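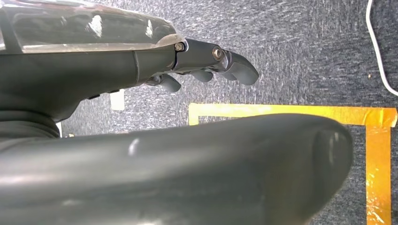
Last updated: 17 May 2021

Shared workroom at Mösli brought back into use

The shared workroom on the upper floor of the Mösli building has returned to regular use following a change to its layout and booking arrangements. Members of staff and registered guests may reserve a place through the building office.

The room is intended for laptop work and small projects that need table space for several hours at a time. It has grey carpet throughout and light wood-grain tables, which have been moved together to form longer working surfaces. Under the previous layout the tables stood singly along the walls, and users had asked for more room to spread out papers and equipment.

Nadja Grabner, who is responsible for the building's shared rooms, said that the new arrangement followed requests made by users in November. "People told us that they did not need more furniture. They needed the furniture they had to be in a more useful position," she said. The work was carried out by the building's own staff, with planning support from Cotico. A sum of 600 euros was set aside for minor repairs and for new cable covers, which will be fitted at a later date.

Up to 12 places can be booked at any one time. Single places are available for a half day or a full day, and groups of 4 or more should contact the office before making a booking, so that adjoining tables can be kept together. Bookings open at nine each morning. 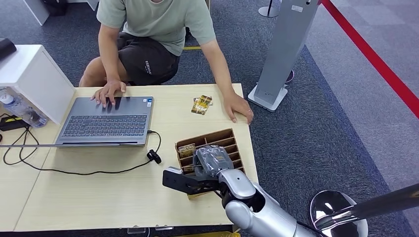
Reading time: 4 minutes

Users bring their own laptops and leads. Cables may be run across the tabletops while work is in progress, including from one table to the next where two have been placed side by side. They should be coiled and removed at the end of the booking. Leads must not be left trailing to the floor between tables.

Drinks are permitted in bottles that can be closed, and should be kept away from computers and open connectors. Open cups are to be taken to the kitchen on the ground floor. Hot food may not be eaten in the workroom.

Roswitha Lehner of the building office asked users to check the tables and shelves before leaving. Adapters and short cables are the items most often handed in, and many of them carry no name. Lost property is held at the office until the end of the month and is then passed to Vorus, which manages storage for the whole site.

There is no dress requirement for the workroom. Users are reminded, however, that closed shoes remain compulsory in the adjoining store.

The present layout will be kept until November, when it will be reviewed by Damian Schwaiger and Bhupendra Mathur. Comments on the height of the tables, the lighting and the position of the sockets are particularly welcome. They may be left in writing at the office or given to Ms Grabner in person.

Existing bookings made under the old arrangements remain valid and do not need to be renewed.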